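Récolte d'exemples pour apprentissage par démonstration : mes essais valent-ils quelque chose ?

Forum Dakside > Automatisation > Manipulation et préhension
Ouvert le 16 juin 2025 - 3 réponses

bac_a_sable

Bonjour à tous,

Je m'occupe depuis quelques mois de l'enregistrement des démonstrations chez Jemeck. On téléopère, on enregistre les vues des poignets et celle de tête, puis on envoie le tout à Undinance qui entraîne le modèle et nous renvoie une politique à tester. Sur le papier c'est simple. Dans les faits j'ai de gros doutes et j'aimerais des avis extérieurs, parce qu'en interne tout le monde trouve que « ça avance ».

La tâche : un objet bleu posé dans une pelle beige à rebord, le bras tient la pelle par le manche et doit amener l'objet jusqu'aux bacs. On a enregistré 66 démonstrations. La politique réussit correctement quand on la teste au même endroit, avec le même objet, à la même heure. Dès qu'on décale la pelle d'une largeur de main, elle hésite, repart en arrière, et une fois sur deux l'opérateur reprend la main.

Undinance me répond qu'il faut « plus de données ». Je veux bien, mais plus de quoi ? Si j'ajoute le double des mêmes trajectoires, j'ai du mal à croire que le problème disparaisse. Le commercial m'a aussi parlé de la méthode Hassanpour pour diversifier les départs, sans pouvoir me dire en quoi elle consiste (j'ai une plaquette de 11 pages, surtout des schémas avec des flèches).

Ce que je voudrais savoir :
- est-ce que les vues de poignet apportent quelque chose quand on voit surtout le décor ?
- faut-il jeter les essais où l'opérateur hésite ?
- à partir de quand peut-on dire qu'un lot est assez varié ?

Trois vues, deux prises au poignet et une de la tête : 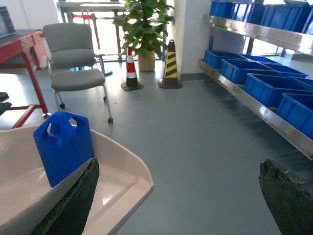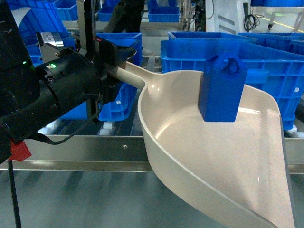
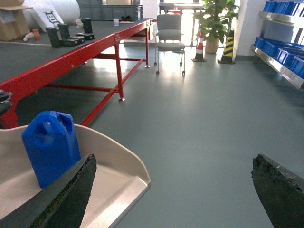

Objet bleu dans le plastique beige, vues poignet (première et troisième) et vue tête (deuxième).

Pour le reste, on enregistre toujours avec les mêmes deux opérateurs, l'un nettement plus rapide que l'autre. Je ne sais pas si c'est un défaut ou une chance. Merci d'avance à ceux qui ont déjà pratiqué, les liens vers des vidéos de démonstration avec musique ne m'aideront pas.

pince_monseigneur

Salut,

« Plus de données », c'est la réponse qu'on donne quand on n'a pas regardé les données. Demande-leur combien de tes essais ils ont visionnés en entier. J'ai posé la question à un prestataire il y a deux ans et le silence a été assez long.

Sur tes vues de poignet : dans la première et la troisième, la fenêtre, la chaise grise, les deux cônes et la plante verte sont bien visibles au fond. Si tout ton lot ressemble à ça, le modèle peut très bien se repérer sur la plante. Ce n'est pas une blague, j'ai eu une politique qui ne marchait plus parce qu'on avait déplacé une poubelle. Fais le test, il coûte dix minutes : tu bouges la chaise et les cônes, tu ne touches à rien d'autre et tu relances. Si le taux de réussite chute, tu sais ce que ton modèle a appris.

Même remarque pour la lumière. Avec des fenêtres pareilles, tu auras un sol très différent le matin et le soir. Enregistre un peu à chaque moment de la journée, et une partie stores baissés si vous en avez.

Pour la vue de tête, le doigt de la pince sur le manche est lisible et le bloc se détache bien sur le fond clair de la pelle. En revanche derrière c'est bleu sur bleu, avec tous ces bacs. Si tu peux avoir un objet d'une autre couleur, même pour un petit lot, ça te dira vite si le modèle cherche une forme ou juste une tache bleue.

Les hésitations, je ne les jetterais pas en bloc. Un opérateur qui s'approche mal puis corrige, c'est exactement ce qui manque à ta politique quand elle se retrouve décalée. Par contre un opérateur qui s'arrête parce qu'il réfléchit ou qu'on lui parle, tu coupes, sinon le robot apprend à s'arrêter. Chez nous on avait mis une étiquette à la main sur chaque essai : propre, corrigé, à couper. C'est pénible et ça a servi plus que tout le reste.

Quant à la méthode Hassanpour, j'ai eu la plaquette aussi. De ce que j'en ai compris, on tire au sort la position de départ. Tu peux le faire avec un dé et du ruban adhésif au sol.

convoyeur75

chez nous il a fallu beaucoup plus que 66, ça dépend du modèle. vous avez essayé d'augmenter les images (recadrage, luminosité) ? ça règle souvent le problème

rouleau_libre

Je ne suis pas d'accord avec la réponse juste au-dessus. Changer la luminosité d'une image ne change pas la position de la pelle, et le problème décrit est un problème de position. Ça peut aider contre l'effet fenêtre, pas plus.

J'ajoute deux points à ce qu'a écrit pince_monseigneur.

Les deux opérateurs d'abord. Si l'un est rapide et l'autre lent, et que le rapide a fait toutes les prises à gauche, tu as mélangé deux choses sans le vouloir. Regarde qui a enregistré quoi. Quand on a vérifié sur notre poste, un seul opérateur avait fait presque toutes les positions difficiles, et la politique devenait brusque à ces endroits-là. On a repris avec un planning où chacun passe par chaque position.

Ensuite la mesure de variété. Je me méfie des scores de diversité fournis par l'outil, le nôtre montait quand on changeait de pull. Ce que je ferais à ta place : 14 positions de pelle marquées sur la table, dont 4 que tu n'enregistres jamais et que tu gardes pour le test. Tu ajoutes des démonstrations par petits paquets sur les autres, et tu regardes seulement les quatre réservées. Si elles ne bougent pas au bout de deux ou trois paquets, inutile de continuer à enregistrer de la même façon, et tu auras de quoi répondre à Undinance autrement qu'avec une impression.

Pour les poignets, garde-les le temps de comparer. Entraînement avec, entraînement sans, mêmes essais, mêmes positions de test. Je parierais que ça aide à l'approche et que ça gêne pendant le transport, mais je n'ai pas vu tes courbes et j'ai déjà perdu ce genre de pari.

Et demande les fichiers bruts de leurs évaluations. Un taux de réussite sans les vidéos des échecs, je ne le lis plus.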